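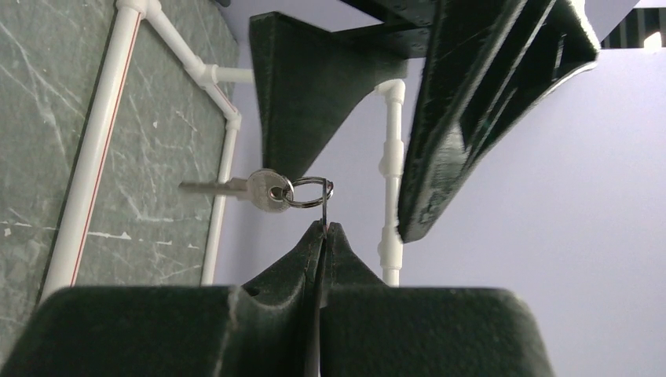

A key on a split ring, held at the gripper tips.

Vamlow: lock-screen defaults on Android phones

Vamlow is a table of the lock-screen settings that Android phones ship with, recorded straight after a factory reset and before any account is added. It covers 41 handsets and 177 settings. Not every setting exists on every handset, and a missing setting is marked as missing instead of being filled in with a guess.

The table was put together for people who write setup guides or look after a shared pool of phones. It may also be of use to anyone comparing what different makers leave switched on. It doesn't test how strong any lock is. There are no fingerprint, face or PIN attacks in it and no results from any.

Contents

handsets.csv has one row per handset, with the model as printed on the box, the Android version after reset, and the security patch level shown in the About phone menu.

settings.csv has one row per setting, with a short name, a plain description, the menu path, and the type of value it takes.

defaults.csv has one row per handset and setting. This is the file most people want.

notes.txt holds anything that didn't fit in a column. It's in the order things were written down and hasn't been tidied.

The cuter folder contains Cuter, the small script that reads settings off a phone over a USB cable and writes them out in the same layout as defaults.csv.

How the values were recorded

Each phone was reset from the recovery menu, not from inside Android, and taken through first setup with every optional step skipped. No SIM card was fitted. Wi-Fi was joined only if setup refused to go on without it, and the column wifi_needed says where that happened.

Cuter was then run once. Anything it couldn't read was copied down by hand from the screen, and the value in the source column is hand instead of script. Makers keep a good number of their own lock-screen options in places the script has no permission to look, so expect plenty of hand values on phones with a heavily changed interface.

After that a PIN was set and Cuter was run again. Some defaults change once a lock exists — the delay before the phone locks itself is the usual one, and notification previews are another. The two passes are kept apart in the column lock_state, which takes the values none and pin. If you only care about phones in ordinary use, filter on pin.

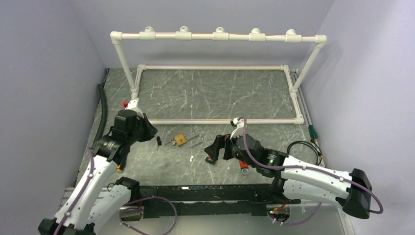
White pipe frame with five tee fittings along the top bar.

Columns in defaults.csv

handset_id matches the same column in handsets.csv.

setting_id matches the same column in settings.csv. The ids are stable between releases. If a setting is dropped its id is not used again.

lock_state is none or pin, as above.

value is the default, always stored as text. On and off switches are written as on and off. Times are in seconds, so a lock delay of half a minute is 30 and an immediate lock is 0.

source is script or hand.

changed is yes if the value under pin differs from the value under none, and blank otherwise.

An empty value with source set to hand means the menu entry was there but greyed out. If the entry wasn't there at all, the value is the word missing. Earlier copies of the table mixed these up, so please don't merge old and new files.

Settings worth checking first

Notification content on the lock screen comes under lock_notif_content. It is the setting people ask about most, because it decides whether a message or a one-time code can be read without unlocking. Look at it together with lock_notif_sensitive, as some makers split one choice over the two and others only use the first.

Quick settings while locked comes under lock_qs_access. Where it is on, the panel can be pulled down without a PIN. What can be switched from there varies, and the table doesn't go into each tile. Whether aeroplane mode asks for the PIN is recorded separately under lock_qs_aeroplane.

USB behaviour while locked comes under lock_usb_mode. Nearly all of the hand values for this one were read off the notification that appears when the cable goes in, and the wording of that notification was copied into notes.txt where it was unclear.
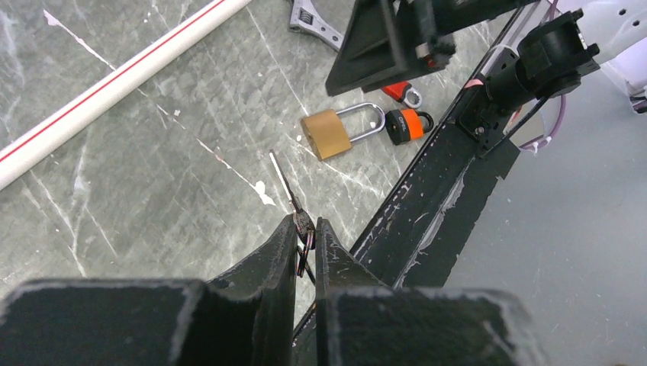
Smart unlock has four rows of its own: trusted places, trusted devices, on-body detection, and the old voice match where a phone still offers it. All four are recorded under pin only, as they can't be opened without a lock. On phones that ask you to sign in before showing the menu, the value is missing and there is a line in notes.txt saying so.

Running Cuter

You need Python 3 and the Android platform tools, with adb on your path. Turn on USB debugging on the phone, plug it in and accept the prompt. Then go to the cuter folder and run:

python cuter.py --out myphone.csv

Add --lock pin if the phone already has a PIN. The script can't tell by itself on every model, so it doesn't try. It reads settings and writes a file. It changes nothing on the phone and sends nothing anywhere. A run normally ends with a list of the settings it couldn't read, and that list is meant to be worked through by hand.

Turn USB debugging off again when you've finished. USB debugging is itself a security setting, and its own row in the table was read before it was switched on.

Known problems

Carrier versions are thin. Only 2 handsets came from a network shop, and both differ from the open-market version of the same model. Don't assume the table holds for a phone bought on contract.

Tablets aren't included. Neither are work profiles, which add a second set of lock options.

Menu paths are in British English. Phones set to another region sometimes use a different name for the same entry.

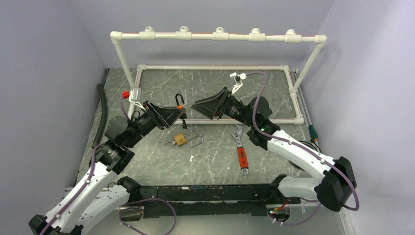

One user of the previous release wrote in to say that the lock delay on their own phone was 5 seconds, while the table had 0 for the same model, and asked which was right. Both can be. The delay is sometimes altered by a system update, and a phone updated over several years may keep a value that a freshly reset one would not have. The table only ever gives the value after a reset.

Corrections and additions

Send corrections as a Cuter output file with the model, Android version and patch level. Screenshots are welcome for hand values, but blank out any account name first. Reports without a patch level go into notes.txt and stay out of defaults.csv until somebody can repeat them.

Licence

The tables may be copied and changed freely as long as Vamlow is named as the source. Cuter is under the MIT licence, and the text is in the cuter folder.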